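Can a robot do my chores yet? FAQ

Quick answers, put together by Saron Dinsa between other jobs. Ask if yours isn't covered.

So can it tidy a room?
Bits of one. Picking up a thing, carrying a thing, putting it down — fine on a good day. Deciding what's rubbish and what's yours, no. Our Jerkmont list has 28 household chores on it and most still have a person's name next to them.

Walking and carrying at once?
Yes, but slow. Two different items, one per hand, is harder than it sounds. Wide grip on one side, small grip on the other, and the feet have to keep going.
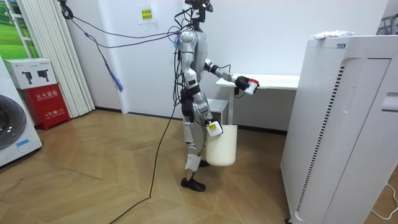

Buckets get asked about a lot. An empty one is easy. A full one shifts as you walk and the whole body has to make up for it. Keep the water low to begin with.

Do the cables have to be there?
For now. Power and safety. Plan your route round them or you'll spend the morning untangling.

What about soft stuff, bags, cloths?
Worst of the lot. A plastic bag never has the same shape twice and the fingers cant feel much. Tsegereda Hailu keeps the notes on this, she says crumpled film is harder than glasses. I beleive her.
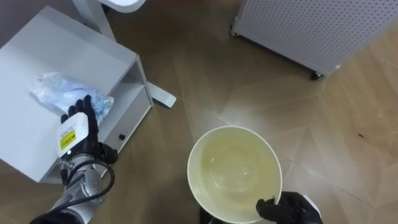 One hand at the bag on the cabinet, the other on the rim of a bowl of liquid.

Will it spill?
Sometimes. Lay something down if you mind about the floor. We do.

Can it wipe a desk?
A clear one, yes. With things left on it, it has to move each one, wipe, then put it back, and the putting back is where it goes wrong. Start with a single item. Something with a bright lid helps, easier to pick out against a pale top.

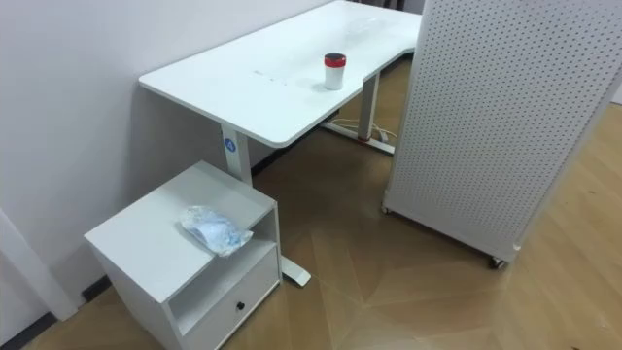
White desk, one red-lidded cup. Bag on the cabinet.

Is it quicker than me?
No. The last bag-and-cup run took 192 seconds. I did it in 20.

Shop floor any better?
A bit. Same shelf, same box, same height all day. Drevby tried restocking in March and got through 102 boxes before someone had to step in. Homes don't sit still like that.

Should I wait or buy one?
Wait — unless you like fiddling. Hivlow questions go on the other page.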